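Is the Zultska restock raffle worth entering, or is it just a way to get my card on file?

Posted by Hakim Wattimena, 1 June 2021

So Zultska is bringing back the Korkton low in the gray and gum colorway, and the only way to get a pair at retail is through their app raffle. I've entered every raffle they've run since January and haven't won a thing. Each time they put a hold on my card for the full price plus shipping, and each time it takes days for the hold to drop off. The app says "limited pairs" and never gives a number.

The store in Nesville told me they aren't getting any for the shelf. The guy also told me that in January, right before a stack of them showed up on the shelf, so I take it for what it's worth.

Two things I'd like to know. Does anybody here know a person who has won one of these, a real person, not an account with a shoe for a profile picture? And is the new pair the same as the first run? The product page says "updated comfort foam," and in my experience "updated" means cheaper. I wear an 11 and I walk in my shoes, so I'm not looking for something to keep in a box.

Answer from Esi Dramani (marked helpful)

I won one, in January, on my second try. I'm a real person and my profile picture is a cat. That doesn't tell you much about your odds, though. The rules page for that raffle listed 500 pairs across all sizes, in small print under the shipping terms. Scroll down that far for the new one before you enter. If there's no number this time I'd be suspicious too.

Sizes matter more than people admit. The middle of the men's run gets hammered, and you're in it or close to it. Don't believe anyone who says that entering late at night helps, or that buying socks from them first helps. I've seen both claimed on this site with no evidence at all. 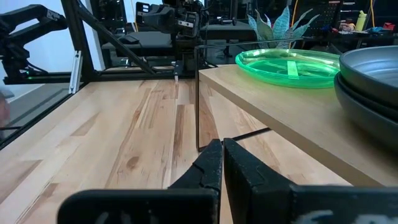

On the card hold, it's a pre-authorization, and they're allowed to do it as long as it's in the terms you tapped through. Mine was released in four days when I lost and turned into a charge when I won. If it's causing you trouble, call your bank and ask how long they keep a merchant hold open. Mine could see the release before the app showed it. What I would not do is use a debit card. You'd have real money tied up over a pair of sneakers you probably won't get.

As for the foam, I can only speak for the first run. It was soft out of the box and flat under the heel by the end of spring. If "updated" means they fixed that, great. I haven't seen anyone cut a new pair open, and the early reviews I've read were all written by people who got them free.

Fit on mine was narrow through the toes. I went up a half size and would do that again.

Answer from Tianyou Lü

Its all bots. Save your time. Resale on the last ones was 108 in my size two weeks after the drop so you pay a little more and skip the whole thing.

Answer from Dzifa Arthur

Tianyou's price may be right for one size on one day, but check what's being sold. A lot of the cheap listings have no photo of the size tag, and sellers get vague when you ask for one. If the style code on the tag doesn't match the code on the box, walk away. A matching code doesn't prove much either, because anyone can print a label.

My suggestion is to wait. The Mulder runner was supposed to be impossible to find, and by the following season it was on the outlet rack with a second markdown. Brands call something limited right up until they need the warehouse space. If you need walking shoes now, buy walking shoes now and look at the Korkton again later. The gum sole is nice, but it's a gum sole.

Comments (3)

Afia Agyeman: The number is there this time, same spot, under shipping. It says 2312 pairs. No breakdown by size or by country, so make of that what you will.

Hakim Wattimena: Thanks, found it. More than I expected. I'll enter once more with the credit card and if I lose I'm deleting the app.

Tianyou Lü: you said that last time

Related questions

Does the Korkton low run narrow or is it just my pair?
How long can a store keep a hold on my card?
Getting yellow out of a gum sole
Mulder runner: wait for outlet or buy now?
Is the Nesville store honest about restocks?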